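# Mil ensayos no son mil pruebas

Llevo desde agosto leyendo el informe de Tillel y sigo sin compartir el entusiasmo. Pauline Garside y Mervyn Hartley entrenaron su política, Kettle, con 3000 episodios simulados y la evaluaron en otros 1000, también simulados. De ahí sale la cifra que todo el mundo repite, y de ahí salen mis dudas.

Que un robot de dos brazos se desenvuelva en un mundo de paredes lisas me dice poco de una cocina de verdad. El método varía la luz y la inclinación de la cámara, de acuerdo. ¿Y el rozamiento? ¿Y el peso de las cosas? En el apéndice les dedican 8 líneas.

Stuart Yeoman me reprocha que pida imposibles: sin simulador no habría datos. Puede ser. Pero entonces que el título no hable de hogares.

La mesa con la mancuerna verde es la tarea que más citan:
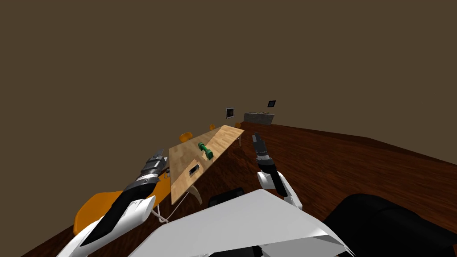
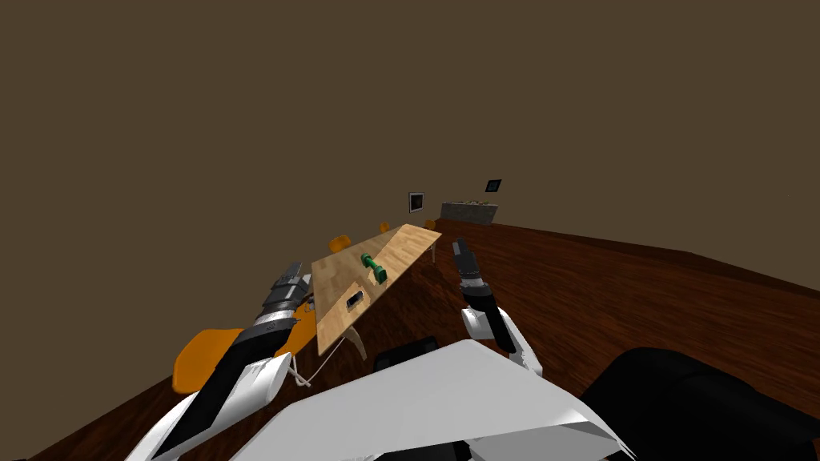 ## Lo que sí aceptaría

Un ensayo físico en Wornton, con la misma política y sin retocar nada, y los fallos publicados uno por uno. Natalie Bellamy lo propuso en la revisión y la respuesta fue que quedaba para trabajos futuros. Mientras tanto, yo no citaría esa cifra sin poner al lado la palabra «simulación».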